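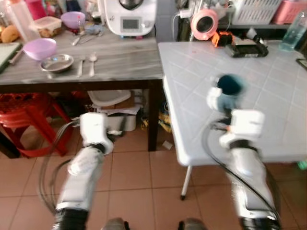 Nisreen Kassab thinks a kitchen with two tables needs a rule for each of them, or both end up covered with the same things. She wrote to me after the last gallery and asked how we divide ours. Her own kitchen has one table for food and one for everything else, and she says the second one always wins.

I don't have a strict rule. The gray table is for food and dishes. The light one by the sockets is for whatever needs plugging in, plus overflow from the gray one when we cook for more people than usual. In practice things move between them all day.

This page is part of the Plurnville kitchens gallery, which I have kept going since last September. Each entry covers one kitchen on an ordinary day. People send in their own as well, and Itziar Sarmiento puts those on a separate page. Our kitchen is in the back half of the house at 1074 Josley, and it gets used from early morning until the last dishes are put away. Posted May 23, 2023.

A few facts first. The floor is square tile, easy to sweep and hard on dropped glass. There are no upper cabinets on the table side. We got prices for a pair from Bitar, and the cheaper quote came to 450 before installation, so the money went to other things and the dishes stay within reach. Under the tables we keep basins, boxes and a plastic stool. The stool comes out when someone wants to sit down and peel vegetables, which is a slow job for one person and a fairly quick one for two.

Most of our bowls are plastic and most of our plates are steel. They stack, they survive the tiles, and they dry fast on a rack. We have a few better ones in the front room for company.
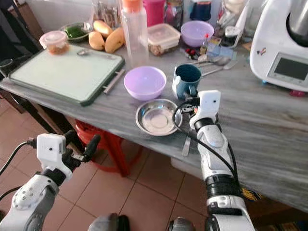 Chopping gets done at the left end, close to the back door, so the peels can go straight out to the bucket. I chop the vegetables first and put them in a small bowl, then wipe the board before I start on fruit. That order saves me from mango that tastes like onion. The two mangoes behind the board are the yellow kind my mother-in-law likes, and I leave them on the counter until they give a little at the stem end. In the refrigerator they go dull and never get properly sweet.

The board with the green rim is the one I use most. It is big enough for a whole cabbage and the side handle makes it easy to carry to the sink. I had a wooden one for 9 years and it split along the middle.

Spoons are harder to keep track of than anything else in the room. We bought a set from Dilier when we moved in, and they travel to every other room and come back one at a time. I now put out what the meal needs and leave the rest in the drawer.

When it is time to eat, the plates go toward the front edge and the bowls behind them. People serve themselves and carry the food to wherever they want to sit. For four people this works well. With more than that I wipe down the light table too and put the drinks there, with the cups next to them - otherwise everyone reaches across the food for a cup
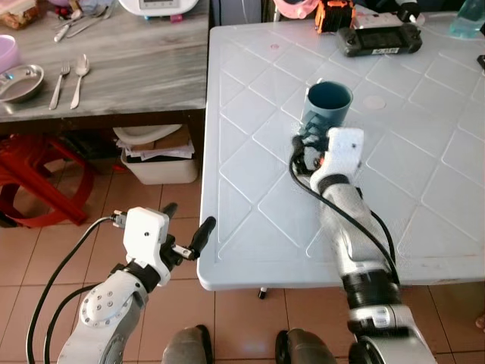
and somebody's sleeve ends up in the rice. The drinks table also gives the children a place to pour where a spill doesn't matter much. Its top has a raised pattern, so water sits in the low spots and has to be wiped twice, once with a damp cloth and once with a dry one.

Anything electrical gets pushed to the back before the drinks come out. In hot weather the fan stays on that table as well, and we point it toward whoever is cooking.

Itziar asked for a note on cleaning up, so I will add one. Cups are washed first, then cutlery, then bowls, then plates, with the cooking pots last. The board is scrubbed with salt about once a week. The floor is swept after the evening meal and mopped when it needs it.

To answer Nisreen, then: give the second table one daily job that requires a clear surface. Ours is drinks. It still fills up by mid-afternoon, but it gets cleared once a day, and that has been enough for us.

The next kitchen in the gallery is Itziar's, with the narrow stove and the shelf over the window.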